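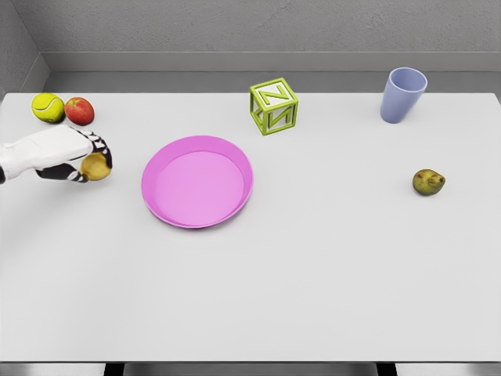 Can a hand built in a shared workshop be tuned in simulation first? Ours was: the grip settings came from simulated trials and were then copied to the build.

4.2 Simulated trials

The Tesix model was run for 400 trials before any parts were fitted at the Ledesma workshop. Figure 3 shows the hand holding the yellow fruit to the left of the pink dish. The tennis ball, apple, letter block, cup and pear stayed in the scene file for every trial – only their positions changed. A trial ended after 75 seconds.

Figure 3. Simulated tabletop with the hand gripping a round yellow fruit.

Finger limits were set in May and left alone after that.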